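Tronum has asked customers to stop using one version of its hand-held gripper after the jaws on several units failed to open when the trigger was released. One operator had a finger pinched. She was treated on site and went back to work the same afternoon.

The fault came to light in July at Rorano, a robotics company that uses the grippers to record people handling household items. Siham El Idrissi, who manages the recording floor there, said the first report came from an operator whose jaws stayed shut on a folded towel. The operator reached in with her free hand to pull the towel out, and the jaws closed further.

"It wasn't a bad injury, but the tool is supposed to let go when you let go," El Idrissi said. "We stopped for the day and checked every pair we had."

Rorano tested 70 grippers over the following week and found the same problem in seven of them. In each case a return spring had slipped off its post inside the housing. The trigger moved normally, so the person holding the tool had no warning by feel.
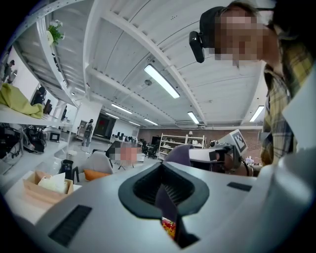
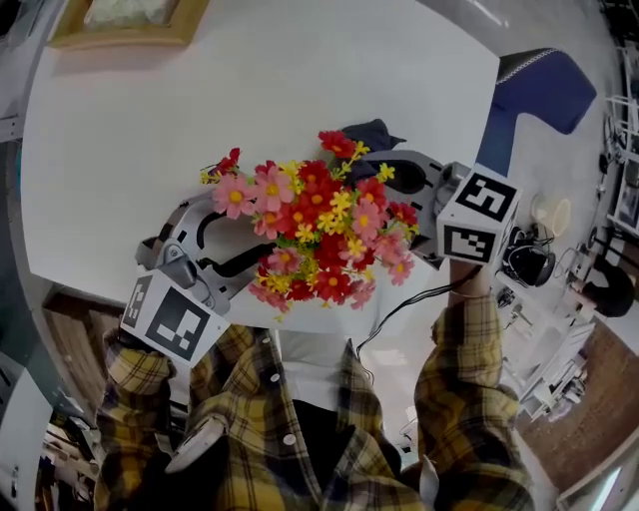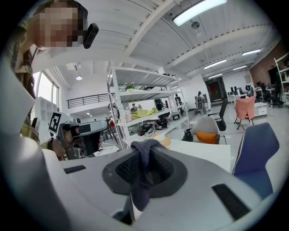
Gerrit Mokoena, an engineer at Tronum, said the post was shortened in a design change last winter to make the housing easier to assemble. On the new version, a spring can work loose after long use, most often when the jaws are held partly closed on something soft. Stiff objects do not seem to cause it.

Tronum is sending out a replacement part with a longer post and a small clip. Mokoena said swapping it takes a few minutes with a screwdriver, and that almost 100 kits had been mailed so far. The older version is not affected. The two can be told apart by the number stamped inside the battery door – anything starting with 66 should be taken out of use until the part is fitted.

Conano, which rents the same grippers to smaller labs, has called back its stock. Fergal Noonan, who runs the rental desk, said customers would not be charged for the time they go without.

At Rorano, recording started again with the older grippers. El Idrissi said operators now open and close the jaws ten times before each session, and must put the tool down and unplug it before clearing anything that is stuck. That last rule was already in the handbook, she said, but it was on a back page and few people had read it.

Tronum said it expects to finish mailing the kits by the end of next month.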